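About Trinik

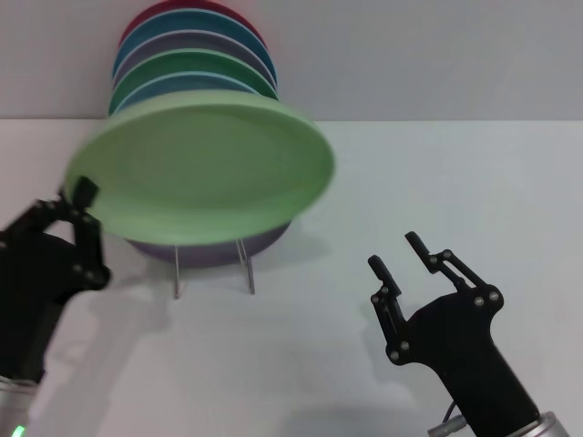 Trinik is a small milling and baking-ingredients company. We buy grain from farms, mill it into flour and sell the flour to bakeries, school kitchens and people who bake at home. That's the whole business. If you've read other flour companies' pages you may be expecting a story about a grandmother and a lost recipe. We haven't got one. The company was started by two people who had both worked in grain buying and were fed up with what was being printed on the bags.

What we are sceptical about

Mostly, we are sceptical about claims. The words "ancient grain" are a good place to start. Einkorn, emmer and spelt are old wheats, and we mill all of them, but the phrase has no fixed meaning and gets stuck on packets of things that have been grown on an ordinary scale for as long as anyone can remember. Old doesn't mean better for you. Spelt makes a nutty loaf with a tender crumb and we like it very much. It is also a wheat, it contains gluten, and anyone with coeliac disease must leave it alone. We still get emails from people who have been told otherwise in a shop, and we answer every one of them.

"Stoneground" is another. A stone mill can make lovely flour. It can also make poor flour, if the stones are badly dressed or the grain is run through too fast and comes out hot. We have two stone mills and one roller mill, and we use whichever suits the job. Our white bread flour is roller milled and the bag says so. A customer once told us that this was a brave thing to print. We thought it was a strange thing to have to be brave about.

Then there is "heritage". We use the word on one product, a blend of older wheat varieties, and we argued about it for most of a winter. In the end we kept it on condition that the varieties are listed on the back, with the harvest year. If a heritage flour doesn't tell you which varieties are in it, write to the miller and ask.

Who we are

Feven Belay runs the buying. She visits every farm before we sign a contract and again before harvest, and she takes her own samples from the heap. She was a grain tester before this and has kept a tester's habit of not believing a number until she has seen how it was got. Protein figures in particular. A wheat can show high protein on paper and still make a slack, sticky dough that spreads across the tray, and a modest figure can hide a very decent baking wheat. So we bake with every lot before we pay for it. It is slow and it annoys some of the farmers, who would like to be told yes or no on the day the lorry arrives.

Gebremedhin Gebremichael looks after the mill and the test bakery. He grew up eating injera and is the reason we mill teff, both brown and ivory. Teff is a tiny seed and gives a lot of trouble. It slips through screens that hold back everything else, and cleaning it properly takes more hours than he would like to admit to our accountant. We don't sell it as a miracle food. It is a good grain with a malty, slightly sour taste once the batter has been left to ferment, and it deserves to be cooked by people who want to eat it.

There are six of us in all. The other four split their time between packing, deliveries, cleaning down and the telephone, and all of them can tell you which flour to use for a pie.

What we mill

Wheat first, by a long way. Strong white, strong wholemeal, a plain flour for cakes and pastry, and a coarse semolina made from durum. After that rye, in light and dark grades, then barley, oats, spelt, emmer, einkorn, buckwheat and teff. Buckwheat isn't a cereal at all, botanically speaking. It is related to rhubarb and sorrel. We put it with the grains because that's how people cook it.

We don't sell any of our flour as gluten free. Buckwheat and teff contain no gluten in themselves, but they go through a building where wheat dust settles on every ledge, and no amount of sweeping would make us comfortable with that label. We've been told more than once that we are throwing sales away. Very likely. If you need gluten-free flour, buy it from a mill that handles nothing else and tests each batch.

We don't bleach, and we don't put anything in the flour beyond what the law asks for. We would ask you not to read too much into that either. Plenty of perfectly good bread is made with flour that has a little ascorbic acid in it. Our reason for leaving it out is that most of our customers are making slow doughs and have no use for it.

The Trillska rye

Our best-known flour is a dark rye sold under the name Trillska. The name was made up by the two founders over lunch and means nothing in any language that we know of, though several people have since explained its origins to us in detail. It is milled from whole grain, fairly coarse, with nothing sifted out. It drinks a great deal of water. If you use it in a recipe written for ordinary rye flour, your first loaf will probably be a brick, so add water until the dough looks wrong and then bake it longer than you think you should. Leave it a day before cutting. We know you won't.

We grew the first lot on 44 acres at Heitmann, a farm with thin, sandy ground where wheat had always struggled. Rye puts up with that sort of soil. It isn't magic, whatever you may read. Rye can still suffer from ergot, a fungus that is poisonous to people and animals, and a wet spell at flowering makes it more likely. Every load of rye is checked for it, cleaned, and checked again. In our second year we turned away a whole load and had no Trillska to sell until after the next harvest. Some customers went elsewhere and did not come back.

Bread and your health

People ask us whether wholemeal bread is good for them. Wholemeal flour has more fibre than white flour, as the bran and germ are still in it, and most of us could do with eating more fibre. That is as far as we're willing to go. We are millers. We can't tell you that our flour will help you sleep, clear your skin or calm your stomach, and we are wary of any miller who does. The same goes for sourdough. It tastes good and keeps well. Please talk to a doctor about the rest.

Farms and prices

We buy from a short list of farms and publish what we pay them per tonne, once the season is settled. This has made us unpopular in one or two places. The price goes up in years when grain is scarce and comes down when there is plenty, though it doesn't come down as far as the market does, because we agreed a floor with the growers at the start. When our costs rise, the price of the bag rises and we put a note on the order page.

We don't call ourselves sustainable. Some of our farms are organic and some are not. One of the best, at Buvance, uses a little nitrogen in spring and grows beans and clover in between, and has some of the healthiest soil Feven has put a spade into. We would sooner tell you what a farm does and let you make up your own mind. The farm notes are sent out with every trade order, and anyone else can have them by asking.

Visiting and ordering

The mill is open to visitors by arrangement, except during harvest intake. You will be asked to wear a hairnet and ear defenders. The stairs are steep. It is dusty and loud and there is no café.

At present we supply 384 bakeries, kitchens and shops, with sacks for the trade and small bags for home bakers. We don't offer samples by post any more. The smallest bag is cheap enough to do the same job. Flour is milled to order through November and the busy weeks that follow, so please allow extra time for rye and teff.

If you have a complaint about a flour, tell us the lot number from the bottom of the bag and what you baked with it. Gebremedhin will bake the same thing from our kept sample and write back with what he found. Sometimes it's the flour.

Page last updated December 6, 2021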